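Sirnley Supper Club, minutes, April 18, 2022

Kidus Bogale opened the meeting and thanked everyone for a wonderful turnout at the lentil night (80 plates served, our best yet!). Minutes of the last meeting were approved as read.
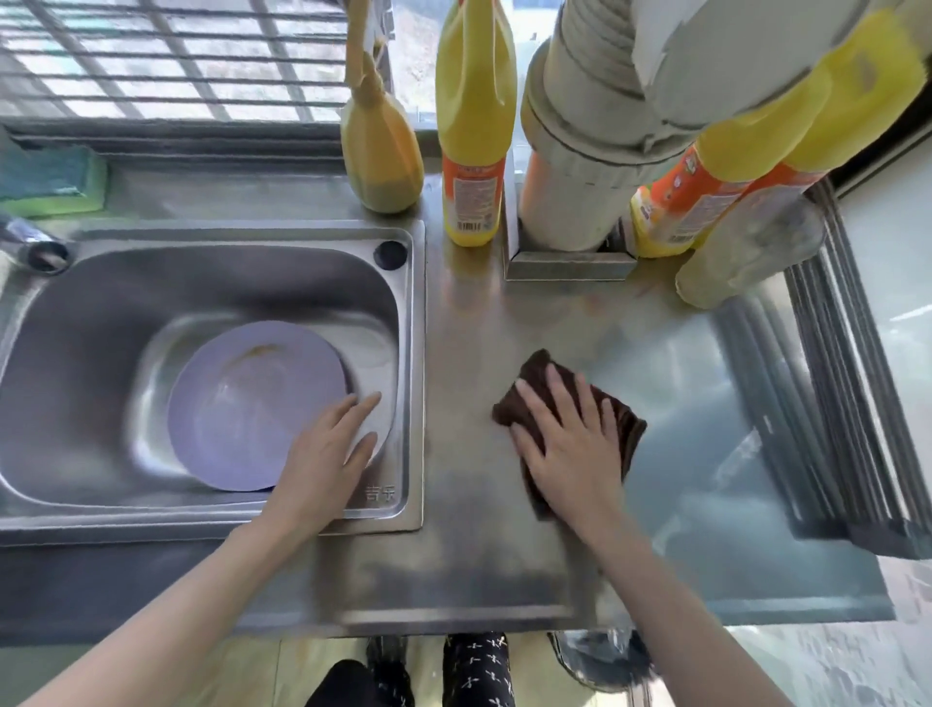
Fasil Yimer gave the plan for the November harvest supper. He wants to seat 100, with two sittings and a longer break between them, and we all loved the idea. The break gives the wash-up crew time to rinse the plates and wipe down the steel drainboard with a cloth before the second round starts. Kidus will ask Mekonnen Bakery for bread.

Budget: $1,000 approved for food and hall rental. Ticket price left open.

Fasil will bring his new berbere mix to the next meeting for tasting. Can't wait!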